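Livex trigger drops out after the camera sleeps – my notes so far

Status: open, sort of (see the bottom)

Hi all, me again. I've been fighting with my Livex flash trigger for most of June and I promised in the other thread I'd write it all down, so here goes. If you've got the same transmitter and you've fixed this, please jump in!

The problem: everything works great when I switch on. Both flashes fire, zoom and power changes go through, lovely. Then I let the camera go to sleep, wake it up with a half press, and the rear flash ignores me. The front one keeps firing. Turning the trigger off and on brings it back every time, but that gets old fast when you've got a client sitting there holding a smile.

My setup is the Livex transmitter on the hot shoe, two receivers, and an old Jacquet softbox on the front light. Both receivers are on channel 27, group A in front and group B in back. Camera sleep is set to 4 minutes.

What I tried first was batteries, obviously. Fresh ones in everything, then a rechargeable set, then fresh ones again out of a different pack (I was feeling suspicious). No change at all.

Next I swapped the receivers around, so the one that kept dropping out was now in front. I really thought I had it! But no – the rear light still went dead, this time with the "good" receiver on it. So it follows the group and not the hardware. I swapped them back and marked them with tape so I wouldn't get lost.

Then I changed channels. I went from 27 to 48 to get away from whatever the neighbors are running, and for one whole afternoon it behaved. I even wrote to a friend to say it was fixed. Next session, same thing, right after the first nap.

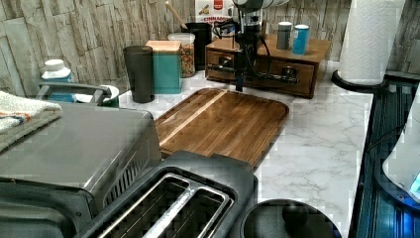 Troubleshooting > Flash and Triggers > Firmware

So, firmware. Mine was the version it shipped with, and the update tool only wanted to talk to my old laptop, and only through the short cable that came in the box (the long one charges it fine but the tool can't see it). Took me three goes. After the update the dropout still happens, but less, and now the group B light on the transmitter blinks when it does, so at least I get a warning.

I wrote to the shop in Stustbridge where I bought it. They were really nice about it and asked me to test with the sleep timer off. I did, and shot the whole baby session in Rilisberg that way without a single miss. It eats the camera battery like crazy though, so I had to change it before lunch.

They also asked if I was using high-speed sync. I was! With it off, group B woke up properly nine times out of ten. With it on, and the shutter at 1/3000 or whatever the nearest stop is, it's more like a coin toss.

Where it stands now: sleep timer off, high-speed sync off unless I'm outdoors, channel 48, new firmware. The shop is sending me a loaner transmitter to compare and I'll post when I've run the same test on it. If anybody has group B working after sleep with sync on, could you tell me which firmware you're running?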